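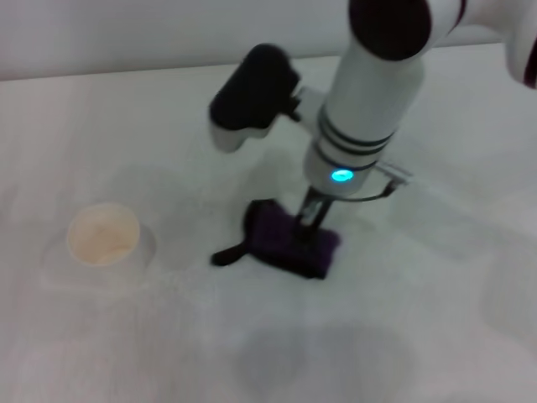 A small blue light shines at the wrist of a white arm above a pale tabletop.

The Length of a Loan

The Mellstead Household Library lends almost everything except books. Its shelves hold carpet cleaners, preserving pans, folding chairs and a cider press that is reserved every September before the month has begun. Members pay a yearly fee and may borrow up to three articles at a time. The library now has 325 members, and it has outgrown both of the rooms in which it has been housed.

The institution was founded on the belief that many household goods are bought for a single occasion and then stored for years. Kiran Garg, its director, has studied the lending records closely and considers that the original belief was sound but incomplete. Members borrow the expensive articles less often than was expected. The heaviest demand falls on modest things: extension ladders, sewing machines, large serving dishes and the wallpaper steamer.

"We had supposed that price would be the deciding matter," Garg said. "In practice, people borrow what they have no room to keep."

The housing of the town bears this out. The terraces near the old Jaiswal mill were built without lofts or cellars, and many have since been divided into flats. A family living on one floor of such a house may be able to afford a tent, but will find no cupboard that can take it. Members from these streets account for the greater part of all loans.

The loan period has been the subject of long debate. At first, every article was lent for 13 days. This suited those who were decorating a room, but it left others waiting for tools that were needed for a single afternoon. Under the present rules, small tools are lent for three days and larger articles for 10. Camping goods may be kept longer by arrangement during the school holidays.

Repair takes up more of the budget than purchase. The library keeps a reserve of £2000 for this work, most of which is spent on motors, blades and electrical testing. Ciklow, a repair workshop in the next valley, services the sewing machines each winter. Articles beyond repair are stripped for parts, and the parts are listed in the catalogue alongside the complete goods.

The library has also begun to exchange articles with Trustimetti, a similar lending scheme on the coast. Mellstead sends its spare garden tools in spring and receives folding tables in return. A shared catalogue is in preparation, although the two bodies have yet to agree on which of them should bear the cost of carriage.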